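Call for Participants: Trail Steward Program, Mornov Ridge Regional Park

The Sidia County Parks District is accepting applications for the spring session of its Trail Steward Program at Mornov Ridge Regional Park. The session opens in March and is open to county residents aged 18 and over. No previous experience in park work is required.

The park covers 177 acres of oak woodland and former pasture between Negussie Creek and the old Grornia quarry. The quarry supplied building stone to the county until the land passed to the District, and parts of the haul road now serve as the main loop trail.

Duties

Stewards walk assigned sections of trail, report fallen limbs and washouts, clear drainage channels with hand tools, and greet visitors at the Negussie Creek gate. Each steward serves two shifts a month. Shifts last three hours and begin at 8:00 a.m. or 1:00 p.m.

Stewards work in pairs. Power tools are used by District staff only.

Training

Applicants who are accepted must attend one classroom session and one field session before their first shift. Topics include trail drainage, identification of poison oak, radio use, and the history of the quarry. A pocket guide and a vest are issued at the field session — both remain the property of the District.
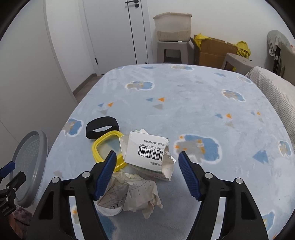
Requirements

Applicants must be able to walk three miles on uneven ground and carry a pack of hand tools. Sturdy closed shoes and long pants are required on all shifts. A background check is conducted at the District's expense.

There are 26 places in the spring session. Preference is given to applicants who can serve on weekday mornings. Those not placed may ask to be kept on the list for the following session.

How to Apply

Application forms are available at the Grornia Road visitor center and at the District office in Sidia. Completed forms may be returned by mail or in person. Applicants under 21 must include one letter of reference from a teacher or employer.

Applicants will be notified by mail within 30 days of receipt of their form.

Notice last revised 4/2/20. Dates for later sessions are posted at the visitor center.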